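Skarov card: anyone else had the cashback cut?

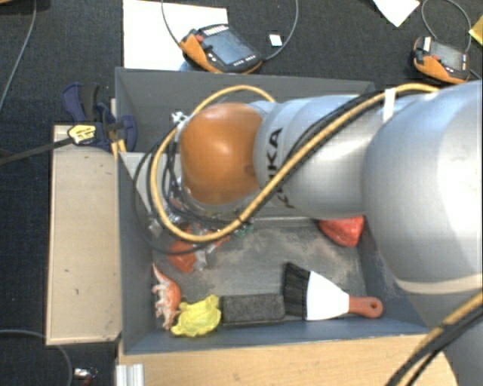 Ekmont, 18th June

tuppence_hat wrote:
Got the email from Skarov this morning. Cashback on groceries drops from 2% to next to nothing, and they still want the yearly fee. I put nearly everything on that card, even the council tax – so I'm properly fed up. Is anyone leaving?

marrowfat wrote:
Already gone. I moved to Doolan last month and they gave me £20 for switching. Took two phone calls and a lot of hold music, mind.

oldledger wrote:
I'd stay put. You had a good run and the travel cover alone is worth the fee if you go away twice a year. Doolan charge you for using it abroad, or they did when I had one.

marrowfat wrote:
They dropped that charge ages ago! Read the leaflet.

oldledger wrote:
I did read it. It's only dropped if you spend £200 a month, page two, small print.

tuppence_hat wrote:
Oh blimey, I'd spend that on food anyway. We don't go abroad much either (one week in Zesgate with my sister doesn't count). Does the switch mark your credit file?

kettle_on wrote:
Mine showed a search and my score dipped a bit. I wouldn't do it if you're after a mortgage soon.

tuppence_hat wrote:
No mortgage plans here. I'll ring Skarov first and see if they'll waive the fee.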